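Search this site
Enter keywords
Go

Sorting Out the Little Jars: A Spice Shelf You Can Live With

Print this page | E-mail this page

If your kitchen is anything like mine, the big things look after themselves. The flour has its bin, the rice has its bin, and then there are the little glass jars, which multiply at the back of the cupboard until one evening you want the cumin and find a third jar of celery salt instead (I do not even like celery salt all that much!). I put off doing something about mine for years, and when I finally gave it an afternoon last August I was cross with myself for having waited.

You will need a clear table or counter, a damp cloth and a dry one, a bowl of warm water with a squirt of dish soap, a pencil, some small sticky labels, and a narrow shelf or drawer. My shelf is a plain one from Trurinden, 32 inches long, but any shelf will do so long as it is shallow enough that you can't hide one jar behind another.

Start by taking everything out. I know it's tempting to do half the cupboard now and half later, but I have tried that, and the second half is still waiting. Stand the jars on the table with their lids on and group them loosely: things for baking, things for soups and stews, blends, and the ones you can't quite place.

Next, open them one at a time and smell. A good dried herb should greet you as soon as the lid comes off. Rub a pinch between your fingers, and if it still smells mostly like dust, tip it out and keep the jar. Whole spices hang on a good deal longer than ground ones, so be kinder to your peppercorns than to your paprika.

Now wipe each jar, starting with the shoulders, where the sticky dust collects. Empty jars can go in the soapy water, and their lids too, but let everything dry overnight before you fill it again. I leave mine upside down on a towel and try not to hurry them along.

Then the labels. If the jar has a printed label you can still read, leave it be. For the others, write the name and the month you filled it, and put the sticker where you will see it – on the side for a shelf, on the lid for a drawer. I used Brolon labels, which peel off cleanly if you warm them with a hair dryer first.

Colored lids are a nice help as well. One with a green rim is easy to pick out when you're cooking in a rush, and after a week or so your hand goes to it without your thinking about it.
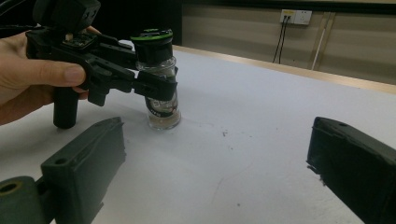
Can I refill a jar that has a little of the old spice left in it?

It's better to use up the old spice first, or tip it into a small dish by the stove for tonight's supper, then wash and dry the jar before the new batch goes in.

Last of all, put the jars back with the everyday ones at the front end and the holiday ones (cloves, mace, that sort of thing) down at the far end. Leave 2 inches free for whatever you bring home next. And do keep the shelf away from the stove, even if it looks handy there – steam gets under the lids and you'll be chipping at your garlic powder with a spoon handle.

Contact us | Copyright Baek Kitchen Pages | Back to top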